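Buscar en el foro... Buscar

Piezas de espuma sueltas, ¿para qué las usáis?

10 de marzo de 2023 – por tizaymasilla

Me vino una bolsa de restos de Woris, 300 gramos, todo recortes de espuma de colores. Quiero hacer un juego de clasificar para mi sobrino, cuatro cajas y listo. Pero hay formas que ni idea. La azul por ejemplo. ¿Muela? ¿Hueso?

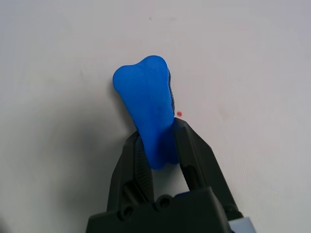

tizaymasilla

Azul fuerte, mate, dos bultitos arriba y luego se estrecha. Tiene una manchita mas oscura por el medio. Yo la pondria con los animales, por lo del hueso.

Sindport_2174
muela clarísimo. los dos lóbulos y el hueco, no hay mas que ver

lanaycola
Pues yo veo hueso de perro, cortito. Con los animales.

Sindport_2174
un hueso tiene bultos en las dos puntas – ahí solo se ven los de arriba

tizaymasilla
Uf. ¿Y lavarla? Lo de la mancha digo

lanaycola
Agua tibia y jabón neutro, sin retorcer. Las mias de Politz las dejé secar en una toalla y bien. Si es del propio material no sale, eh

kikorro5
hacer caja de "raros" y que decida el crio. el mio en septiembre lo metia todo en la misma jaja

Contacto – © Foro Arnaud – Volver arriba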